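Tile Counters and the Case for Plain Surfaces

Tile has come back as a kitchen surface, and most of the argument over it concerns looks. Looks are a matter of taste. Upkeep can be compared, and on upkeep I think the tile counter is judged too harshly by people who have only owned a badly sealed one.
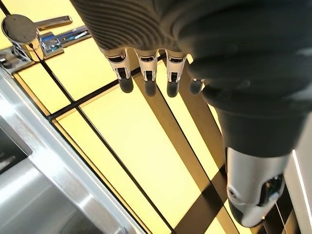

Grout is the weak part of any tiled work area. It is more porous than the glaze next to it, it sits slightly lower, and it takes up oil and coffee. Sealing it once a year, in December in my case, takes up to 4 hours including drying. Color matters as well. On yellow tile a dark grout line reads as a deliberate grid, and a stain in it has to be bad before it shows. White grout gives no such margin. The area beside a chrome faucet and a stainless steel sink gets the most water, so the joints there should be sealed first and inspected most often.

The usual alternative is a solid slab. My quote from Bisht for the Wusthorpe kitchen was $572 for a short run, without the sink cutout. Jinda tile for the same run came to $201, and I set it myself. A cracked tile can be chipped out and replaced. A chipped slab is filled, and the fill is visible from most angles. 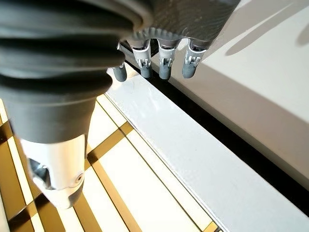
Where tile loses

Rolling dough on tile is poor work. The joints print through, and flour packs into them. A loose board solves this at the cost of storage. Thin glasses also break more readily on glaze than on wood.

Light is the other complaint. A glossy surface throws back whatever is above it, and a kitchen with strong overhead lighting can be tiring to work in.
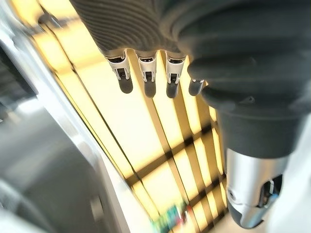

Matte glaze reduces the problem but scrubs less easily. In the Nollwood kitchen I used matte and regretted it within 18 months, mainly at the stove end. I would now choose gloss, dark grout, and a dimmer on the ceiling circuit.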